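11 October 2020

Tracking loss again, so most of the day went into the pose estimator. Notes while I remember the order of things.

Started from the Clatero logs left over from January, which I had been putting off. The left gripper's pose jumps by several centimetres and then comes back. I used to blame the marker detector. After replaying the raw detections through the filter one at a time, I no longer do. The detections are fine up to the jump. The trouble is in how the filter picks between the two possible orientations of a marker seen nearly square on. It takes the one with the lower reprojection error, and when the two errors are close, image noise decides. A flip lasts two or three frames, the filter half believes it, and the smoothed path gets a bump that the policy would then learn as a real motion.

Changed the selection step. It now keeps both candidates whenever the ratio of errors is under a threshold, predicts forward from the last good pose, and takes the candidate closer to the prediction. Where more than one face of the cube is visible, it solves for all the corners together and skips the choice. That second path was already in the code behind a flag. The flag was off by default and I have no memory of turning it off.

Replayed one full session of 1388 frames. The old version flipped on 30 of them. The new one flipped on none, but it did hold on to a wrong pose for a short stretch after the marker left view and came back. The prediction had drifted by then and pulled the choice the wrong way. Added a reset: if the marker has been gone for longer than 100 ms, the prediction is dropped and the filter waits for a frame with two faces before it commits. This costs a few frames at each return. I can live with that for paper work, where the hands move slowly. I would not want it for the throwing tasks.

Then clocks. The Embridge sync service stamps each image on arrival at the host. The head view and the gripper views go through different queues, so their offset changes with load. I had been correcting it with one constant per session. Plotted the offset over a long recording and it wanders, slowly at first and faster once the disk buffer fills. Replaced the constant with a straight line fitted over a sliding window. Residuals are much smaller. There is still a step at the point where the writer rotates files, and I have left that alone for now. The proper fix is to stamp at capture, and that means going into the driver.

One nuisance in the middle of this: the host throttled during a replay and the timing numbers from that run are useless. The Sunon fan in the case was clogged with dust. Cleaned it and repeated the run. Threw out the first set.

After lunch, the whiteboard setup. Paper is a poor object for the planner. It has no fixed shape, the depth estimate across it is noisy, and white on a white board gives the segmenter very little to work with. The board also reflects the ceiling lights, and the segmenter likes to call a long reflection an edge. Lowering the contrast gain helped a little. Masking saturated pixels before the edge pass helped more, though it eats into the paper wherever the paper is bright as well.

Views from the whiteboard work, gripper camera first, then the head:

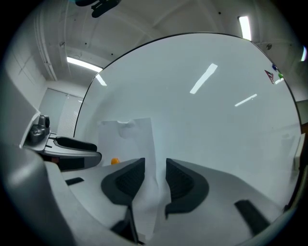
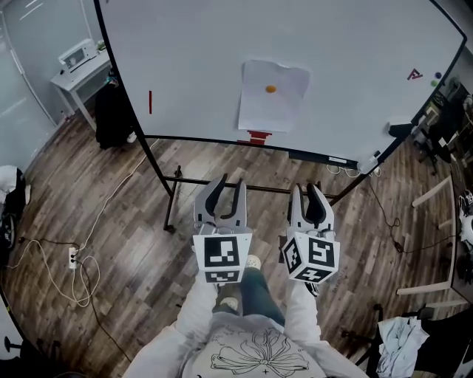

Left for tomorrow

Move the stamping into the driver, or at least find out how much of the Somogyi wrapper has to change to allow it. The wrapper copies each buffer twice and I suspect one of the copies can go.

Rerun the segmenter with the saturation mask grown by a couple of pixels. Check it against the wrinkled sheets as well as the flat ones.

Finger width from the gripper view still reads slightly wide near full closure. Might be the lens model, as the error gets worse away from the image centre. Recalibrate before touching the code.

Episode 922 has a gap in the head stream. Mark it as excluded in the index and leave the raw files where they are.

Turn the multi-face flag on by default and write down that I did.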